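# The long sit

I was 40 when I finally learned how to sit down. I don't mean I'd been standing up all that time. I mean that one wet evening in December I lowered myself into a chair at a friend's house, stayed there until the tea had gone cold, and realised I hadn't once shifted about, tucked a foot under me or stuffed a cushion behind my back. I got up and nothing hurt. I asked her where the chair came from and she said, 'Oh, that old thing, it was my aunt's, I had it done up in Brakham.'

So I went to Brakham.

You may not know it. It's the sort of town you pass through on the way to a beach, with one long high street, two bakers who don't speak to each other and a river that gets into the car park most winters. Up a side road behind the second baker there's a low brick building with a blue door, and that's where Ching-wen Yuen has been taking chairs apart and putting them back together for longer than she cares to say. The sign reads Lightfoot, after the man who had the place before her. She never got round to changing it and now people call her Mrs Lightfoot in the post office. She answers to it.

I'd brought a chair of my own, naturally. It was the one I'd been perching on for most of my adult life, bought second-hand when I had my first flat, brown and squashy and fairly disgusting. Ching-wen walked round it once, pressed the seat with the heel of her hand and made a noise like a vet.

'Foam's gone,' she said. 'Webbing's gone. Whoever did this last used a staple gun and a bad temper.'

I'd been hoping for something a bit kinder! But she was already flipping it over, and within a few minutes the black cloth was off the bottom and I was looking up into the insides of a thing I'd sat on nearly every night for years. There was a biro in there. There was also a hairgrip, quite a lot of toast and a bus ticket from a city I haven't lived in since I was a student.

Most of us, she reckons, buy our seats with our eyes. We pick a colour, we pick a shape, we bounce on it for two seconds in the shop with our coat on, and then we go home and spend 3000 hours on it wondering why our hips ache. She'd like to see people take a book into the showroom. Take your shoes off, get comfortable, read a whole chapter. If the staff come over, tell them you're thinking about it.

What you're feeling for (I've written this on the back of my hand more or less permanently) is the depth first. The seat should stop short of the backs of your knees, with room for a few fingers in between. Too deep and you'll slump to reach the back, or sit forward and get no support at all. I'm not tall, and every sofa I've ever owned was made for someone with thighs like a heron's. I'd always put this down to my own bad posture. My mother certainly did.

Then there's the height. Feet flat on the floor, knees level with your hips or a touch below them. And after that comes the filling, on which Ching-wen can talk for an hour without a sip of water. Feathers are lovely and need plumping every day of their lives. Foam keeps its shape until the day it doesn't. Horsehair lasts for ever and costs the earth. She mixes them, mostly: a firm middle, something soft wrapped round it, and she'll ask you how you like your mattress before she decides how firm.

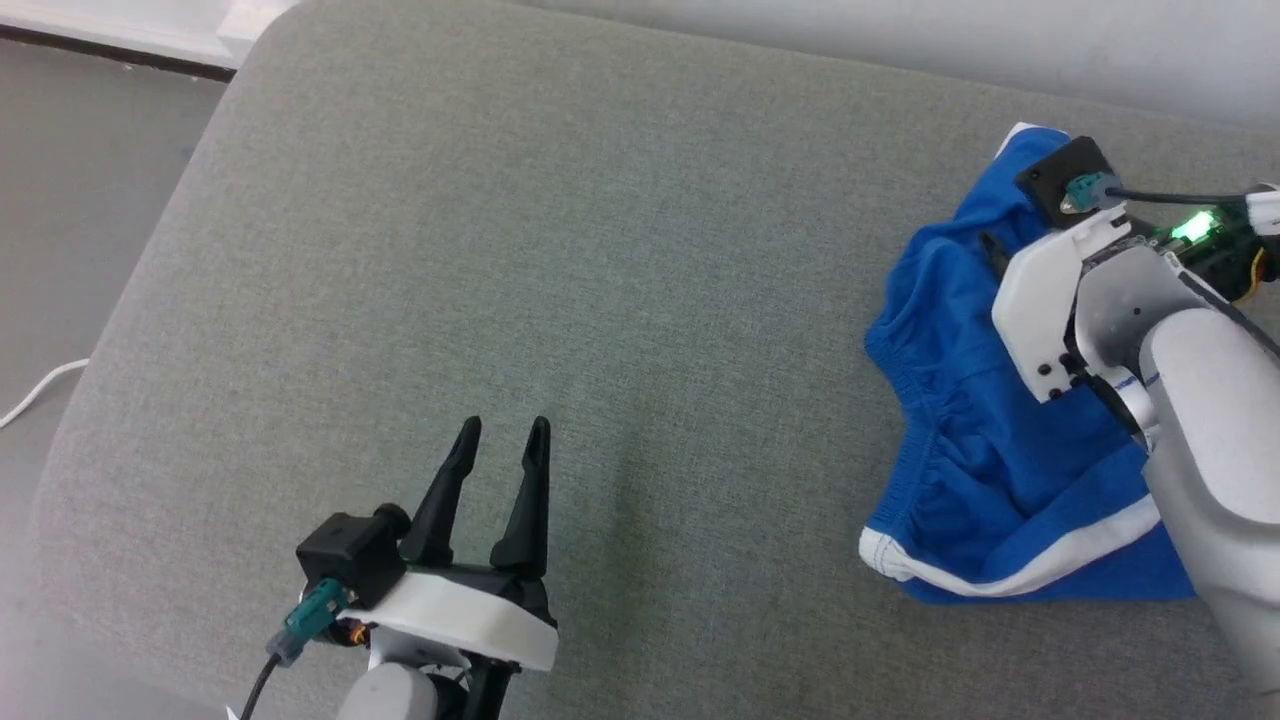 The fabric, she says, people worry about far too much and in the wrong way. They'll agonise for weeks between two greens and never ask how well either of them wears. Upholsterers have a test for that, where a machine rubs away at the cloth until it gives up, and the number you want depends on whether the chair is going in a spare bedroom or in front of the telly with three children and a whippet. I asked her which number I needed. She looked at the toast and said a high one.

I spent a happy morning with the swatch books. There were 240 samples in the first one alone, and I know that only because it said so on the cover. I had gone in wanting a dark blue velvet, very grown-up, very much the chair of a woman who reads in the evenings. I came out with a flecked oatmeal wool from a mill called Drarer, which looks like a nice porridge and doesn't show crumbs. You can't fight your own nature.

While I was dithering, another customer turned up. Po-yen Wei has a pair of dining chairs that his grandfather carried up four flights of stairs when he got married, and he was bringing in the second one, having paid for the first in the spring. He told me he'd tried doing it himself to begin with. He'd bought the little hammer and everything. He got as far as the webbing and then, as he put it, sat on it too soon.

'Straight through,' he said. 'I was folded up like a deckchair. My wife had to pull me out by the arms.'

I liked him enormously. We had a bun each (from the first baker, don't tell the second) and he explained that he could have bought new ones for less than the repair. Plenty of people had pointed this out to him. But he'd done his homework at one of those chairs as a boy, and his daughter does hers there now, kicking the same leg in the same spot, and he couldn't see how a flat-pack from a warehouse was meant to compete with that.

Money does come into it, mind you, and I'd be a fraud if I skipped over it. My chair was going to cost a good deal more to mend than I'd ever paid for it. Ching-wen won't pretend otherwise and she turns work away quite cheerfully. If the frame's made of chipboard she'll tell you to put your savings towards something better. If it's decent beech with proper joints, she'll say it has another lifetime in it. Give the arm a good wobble before you hand anything over – a bit of a creak can be glued, but if the whole thing sways you're throwing good money after bad. Mine creaked. I was absurdly proud.

She also let me have a go. This was a mistake on both our parts. I was given a stretcher, which is a sort of wooden bat with teeth, and told to pull the webbing tight until it sang when I flicked it. Mine didn't sing. Mine sort of muttered. She took it off me, gave one short pull with her whole weight behind it and flicked the strap, and I swear it was a G.

It took six weeks in the end. In the meantime I sat on a folding stool and my shoulders crept up round my ears, and I became very boring about other people's furniture. I went to a dinner party and measured the sofa with my hand. I told my sister her new armchair, an Endula with a footrest that shoots out when you pull the lever, was two inches too deep for her, and she told me what I could do with my two inches. (She has since put a cushion behind her back. I've said nothing.)

I've also started sitting differently, which I hadn't expected to come out of all this. I used to think of it as what happens between doing things. I'd sit down with the phone, with the laptop, with a plate, half on and half off, ready to leap up for the washing machine. Ching-wen has a chair by the window in the workshop that isn't for sale and isn't being mended, and at four o'clock she gets into it and looks at the road. That's all she does. The radio goes off and the phone can ring. The first time I saw it I thought she was unwell.

So I've been trying the same at home, with the oatmeal chair. I lasted four minutes the first day before I remembered a parcel. I'm up to 20 now, on a good afternoon. I've learned that the man opposite waters his tomatoes twice and that my clock ticks unevenly, and I've had one or two thoughts I'd been putting off for a while.

Po-yen sent me a picture of his dining chairs last week, both of them finished, side by side at the table. He says his daughter has complained that hers is too springy to kick. Ching-wen's already had him on the phone about a footstool.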